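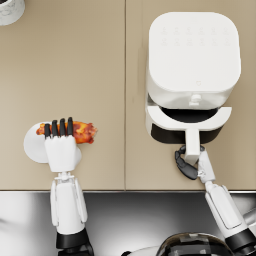
Two months ago my employer put a robot on the hot food counter at our staff canteen, and I would like advice from people who have been through it on what to do about the humans. I run the kitchen at Jirerwood, a parts warehouse where the night shift eats at hours when nobody decent should be eating chicken. The robot came from an outfit called Hirnetti, along with a simulator in which every new task gets tried before it reaches my counter, and I have been made to sit through a lot of simulator. In the one they're proudest of, it has one hand on the handle of the open air fryer drawer and the other holding a piece of meat over a plate. I have worked with people who couldn't be trusted to do either of those. So I'm not against it. My problem is the crew.

Before March we had two people on nights. One cooked and served, one washed and restocked, and they swapped when they got sick of it. Now the robot does the plating, the cook has turned into something called a "line attendant," and the dishwasher is still the dishwasher, except there is no one to swap with, as the attendant isn't supposed to leave the robot's side while it's running. Management says no jobs were lost. This is true. What was lost was the part of the job people liked, meaning the talking to drivers through the hatch and deciding who deserved the bigger piece.

The attendant (a very good cook, eleven years in kitchens) now spends his shift refilling the fryer, wiping down, and pressing a button marked Resume. He gets the same pay. He has asked me twice if Resume will be on his résumé. The site manager has a slide saying the counter served 3,173 plates in its first stretch, and I don't dispute it, but the slide doesn't say who laid the plates out, and it was him.

What did you change in the rota, the job descriptions or anything else that made it bearable? I can't send the robot back. I asked.

Posted by Rosimeire Prado, May 4, 2018

Josué Lopes
We went through this at Saltbridge with a packing cell. Different work, same long faces. A few things that helped, in the order I wish we'd done them.

Get "attendant" out of the title. It sounds like someone who hands out towels. We went with "cell lead" and it cost the company a new badge. More to the point, we wrote down what the lead was allowed to decide: when to stop the machine, when to run by hand, which items weren't going through it at all. Your cook should own the menu for that counter. If he thinks the wings come out better five minutes later, then the robot waits five minutes. Once our people could overrule the thing, they stopped sulking at it.

Second, fix the swapping. Train the dishwasher to run the counter. I'd guess the rule about not leaving the robot's side means a trained person has to be there, and it doesn't much matter which one. Read the actual wording before you ask anybody, and ask for it in writing. Ours turned out to be a sentence in a supplier's email which three managers had been treating as scripture.

Third, ask to have the cook in the room when they try new tasks in the simulator. Our supplier had spent weeks perfecting a motion that put the fragile stuff at the bottom of the box, very gracefully. One of the packers saw it for the first time and said a word I can't post. They changed it that afternoon. A person who has pulled a few thousand fryer drawers has opinions about fryer drawers, and they ought to be paid for them. Which brings me to pay: if he's now training a machine, that is a different job from plating, and you should put in for the higher grade. We got it on the second try.

What we never fixed was the quiet. People used to talk over the packing bench. Now they stand farther apart and there's a fan. Somebody brought in a radio, and then there were arguments over the radio, which I took as a sign of recovery.

Welington Xavier
Machines don't get sick and don't call out. Your guy is getting full pay to push a button, where do I apply

Adalberto Assunção
Welington, I have done that job and you may have mine. It's eight hours of paying attention to something that mostly doesn't need you, and then does, right when you've looked at the clock.

Rosimeire, my two cents from the Meireles canteen, where I was the one with the button. Open the hatch again. Ours ran the machine through the busy hour only, when there were nearly 200 people in line and no one wanted conversation anyway. The rest of the night we cooked and served by hand, and the robot stood there like a relative at a wedding. The numbers guy complained that it was idle. My supervisor told him so was the fire extinguisher.

Also, who cleans it? At our place it was never written down, so it was me, after my shift, for the first month. Grease gets in the fingers. Put it on the clock and put a name on it, and don't let it be the dishwasher by default. You will lose the dishwasher, and good luck getting a robot to stay late for that.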